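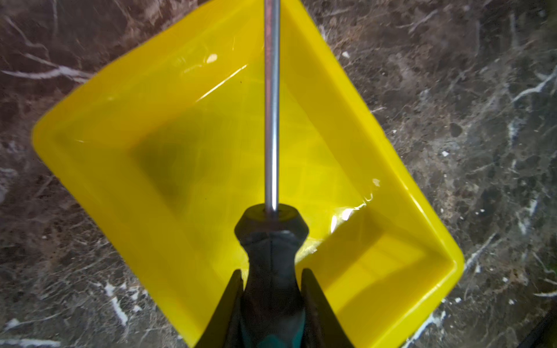 Filed under: Home & Workshop > Robots > Getting Started

How to find out whether a robot arm can tidy up after you (yet)

I get asked this a lot, mostly by people who've watched a slick video of a robot folding a shirt and now want one for the utility room. Can it do the washing up? Can it clear my bench? My answer for years was a flat no. These days it's more like "bits of it, on a good day, if you set things up properly", and I thought it'd be useful to write down how I go about testing that, so you can try the same thing before you spend real money.

The chore I always start with is putting a tool away in a tray. It's dull, I know! But it's a proper job that comes up in every garage and on every shop floor, and you can tell at a glance whether it's been done. The tool is either in the tray or it isn't. Compare that with "wipe the worktop", where you and your other half can't even agree on what finished looks like.

What you'll need

An arm with a two-finger gripper (one will do to begin with, two is nicer). A shallow tray. A screwdriver with a fat handle. A table that doesn't wobble. A notebook, an actual paper one, and a pen that works. I've used a Skulik arm and a Budent arm for this and the steps are the same for both, though the menus are in different places and the Budent manual is hard going.

On price, the Skulik cost me 695 for the basic arm and the Budent was 1195 with its gripper included. Check what's in the box before you compare them. I didn't, and ended up ordering a gripper separately and waiting for most of June with an arm that could only wave.

Step 1: Choose the tray first

People pick the tool first and then grab whatever tub is nearest. Do it the other way round. You want low sides that slope outwards, so a slightly wonky drop slides in instead of perching on the edge. A strong plain colour helps as well. A grey tray on a grey bench is miserable for any camera, and it's not great for your own eyes at the end of the evening either.

Shiny plastic is fine, but do look at where your lights land on it. A bright spot of glare moves about as things pass over it, and I've had software decide that a glare spot was an object. It tried to pick it up. Four times. I turned one lamp towards the wall and the trouble stopped.

Step 2: Lay out the table

Before you switch anything on, decide where the tool starts and where it should end up, and keep both well inside the arm's reach. If the arm has to stretch right out to get there, it'll sag a touch and you'll be blaming the software for what is really just a long lever. 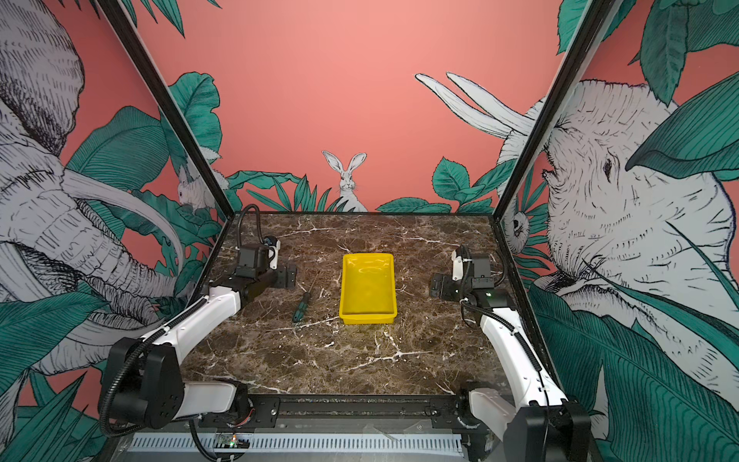 Layout matters more than any setting you'll find in a menu, and I'd happily spend a whole evening on it. Start with the tray in the open and the tool off to one side, with a clear gap between them. With two arms, I like the tray somewhere they can both get at it, so the middle of the table between them is the obvious spot, and the screwdriver can lie over nearer the left gripper so it's plain which arm should go for it. Point the handle towards the front if you can. Then look at your cables and move each arm through its whole range by hand, if yours allows it, watching for anything that snags.

Mark the corners of the tray with bits of masking tape once you're happy. You'll knock it. Everybody knocks it.

Step 3: Teach the pick-up

Go for the handle, always. The shaft is thin and slippery and a plain two-finger gripper will let it roll. Come down slowly, stop just short, check the fingers are either side of the handle, and then close.

Don't crank the grip force up to maximum. Start low and go up a notch at a time until you can give the shaft a gentle tug (arm paused, please!) without it shifting. Rubbery inserts on a handle are a big help here, so if your screwdriver has them, aim for those.

Step 4: Teach the move

Lift straight up before you go sideways. I can't stress this enough. Nearly all my early failures were the arm dragging the tool across the table and barging the tray off its tape. Lift, pause, travel, pause, and only then start coming down. It looks painfully slow, and it is, but you can speed it up later.

Step 5: Teach the letting go

Letting go is harder than picking up, which surprised me. If you open the fingers too high the screwdriver bounces, and if you go too low the fingers hit the bottom of the tray and the arm sulks and shuts itself down. Watch the shadow of the tool on the floor of the tray as you lower it. When the tool and its shadow are nearly touching you're close enough.

Step 6: Run it properly and write it down

Do 15 goes. Put the screwdriver back yourself each time, and move it a little. That's the real test. A machine that can only do it from one exact spot hasn't learned a chore, it's learned a dance. Write down what went wrong in plain words: "dropped early", "missed handle", "hit rim". You'll see a pattern long before you get to the end.

If it's going well, swap the tool for a different one without changing anything else. Be ready for a let-down. Mine went from quite good to hopeless when I swapped in a skinny little electrical screwdriver.

So, can they do chores?

One chore, laid out nicely, with somebody standing by: yes, pretty much. A messy bench with tools heaped on top of each other and a mug in the middle: no, and I wouldn't trust anyone who tells you otherwise without letting you bring your own mess. The Szabó planning software copes better with moved objects than anything else I've tried, but it still wants a tidy-ish table to start from, and a tidy-ish table was sort of the point of buying the thing.

On a shop floor it's a different sum. If the same tool goes back in the same tray all day long, slow and steady is fine and I'd say it's worth a go now. At home I'd wait, unless you enjoy the tinkering for its own sake (I do, obviously).

I'll do the same test with the Grandier gripper when it turns up, and after that I want to try cutlery, spoons first.

Posted 7/20/23
Tags: robot arms, grippers, tidying, beginners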